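Foro Gatos de Pelo Largo y Semilargo > Alimentación y cuidados

Tema: Bosque de Noruega de 10 meses, ¿cada cuánto lo cepilláis en plena muda?

tyra_ekstrom
Mensajes: 26

¡Hola a todos! Llevo un tiempo leyéndoos y por fin me animo a escribir. Tenemos en casa a Flakari, un bosque de Noruega de 10 meses que es un amor, grandote y bastante patoso, y desde febrero suelta pelo como si tuviera dos gatos debajo. Lo cepillo un día sí y un día no con una carda suave, pero en las axilas y detrás de las orejas ya le he encontrado dos nudos. La criadora me dijo que con una vez por semana bastaba y que si lo cepillaba más le iba a estropear el manto. ¿Vosotros cómo lo hacéis? Ah, y los pantalones de las patas de atrás no se los deja tocar, ahí se acaba la amistad.

Saeed K.
Mensajes: 100

Bienvenida, Tyra, y enhorabuena por el grandullón. Yo en muda cepillo a diario, cinco minutos, siempre después de cenar, que es cuando Shehu está más blandita y se deja hacer de todo. Peine metálico de púa larga primero y la carda solo al final, muy por encima. En las axilas nada de carda, que la piel ahí es finísima. Y los nudos con los dedos y paciencia – ni se te ocurra la tijera, que conozco más de un susto.

Vidar Backlund
Mensajes: 59

Pues yo siento llevar la contraria, pero estoy con la criadora. Un manto de bosque tiene su grasa natural y se mantiene bastante bien solo. He tenido cuatro y con un repaso semanal han llegado todos a viejos con un pelo precioso. Tanto cepillo diario lo que hace es partir el pelo de guarda y dejar la cola hecha una pena.

Saeed K.

Vidar, con todo el cariño, eso te vale de agosto a enero. En plena muda, con el subpelo suelto, una semana entera sin peine es pedir nudos. Y todo lo que no sale en el peine se lo traga el gato, que luego vienen las bolas de pelo y las carreras a las tres de la mañana.

Vidar Backlund

Bueno, dejémoslo en dos veces por semana durante la muda y quedamos amigos. Lo de la carda sí que no me lo vais a vender, las mías las regalé todas.

Gunnel_E
Mensajes: 26

Me meto yo también, que tengo una siberiana y dos bosques y de pelo en el sofá sé un rato largo. Creo que los dos tenéis parte de razón y que depende muchísimo del gato. Mi Gastum tiene el manto áspero y casi no se anuda, y en cambio Vovavik, que es castrado y lo tiene como algodón, si me descuido tres días ya está hecho un fieltro. Tyra, a los 10 meses además está cambiando el pelo de cachorro, así que no juzgues todavía por este año, el bueno le saldrá más adelante. Os dejo mi rutina por si sirve, que cada cual coja lo que quiera:

1. Manos primero. Lo acaricio entero a contrapelo buscando nudos, sin herramientas a la vista.

2. Peine ancho por lomo y costados, siempre a favor del pelo, y paro antes de que él se canse. 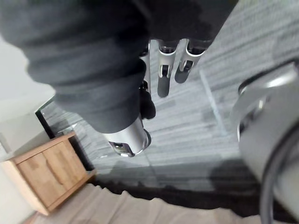
3. Barriga y axilas con el gato tumbado de lado, nunca boca arriba a la fuerza. Sujeto el nudo por la base para que no le tire y lo abro desde la punta.

4. Los pantalones al final y solo una pata por día. Mientras, premio en la otra mano (a los míos les pierde el pollo cocido).

5. La cola, con los dedos y punto. Tarda años en recuperarse si se la pelas, ahí Vidar tiene toda la razón.

tyra_ekstrom

¡Mil gracias, de verdad! Lo de una pata por día no se me habría ocurrido nunca. Anoche probé con un trocito de pollo y conseguí cuatro pasadas enteras en la pata izquierda antes de que se ofendiera. El nudo de la axila derecha sigue ahí, pero ya se abre por la punta. Gunnel, ¿el peine ancho tuyo es de púas giratorias o fijas?

Gunnel_E

Fijas, de las de toda la vida. Las giratorias las probé con Vovavik y le enganchaban. Y si el nudo llega a estar pegado a la piel no te pelees con él, que te lo quite el veterinario o un buen peluquero con la máquina.

Valter Solheim
Mensajes: 10

Aprovecho el hilo, si no os importa: ¿alguien les da malta a diario en esta época o solo cuando los veis con arcadas? El mío la escupe y luego se limpia en la cortina.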